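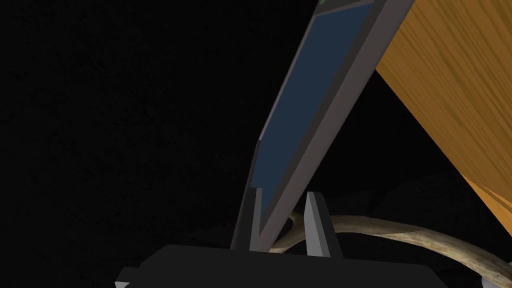
3. Loading foreign investment figures into Magsi

I run Magsi off my own laptop, so these steps are what works for me (menus are from the April 2022 release).

1. Open Magsi and pick Surnwood from the country list. I always start with one country, it's so much easier to spot a mess!

2. Click Import, then choose your Zutosar file. Mine has 939 rows, and yours can be way longer.

3. Set the currency before you hit OK. Caution: changing it later does not convert anything, it only swaps the label. I lost a whole evening to that one.

4. Under Period, choose Quarterly. If your last quarter ends before December, tick Partial year or the growth chart will show a scary drop.

Note: inflows and outflows go in separate columns. If you only have net figures, leave Outflows blank and check Net only. 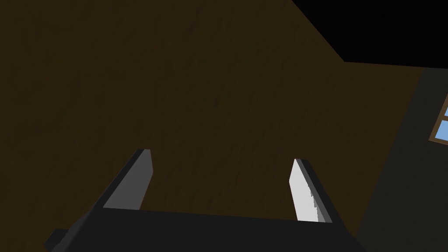 Two gripper fingers with a wide gap between them.

5. Press Build. If you get error 3888, go back to step 3 and pick the currency again, then rebuild. Remigiusz Baran at Wileo gave me that fix, and it has worked every time so far.

6. Save under a new name before you start on section 4.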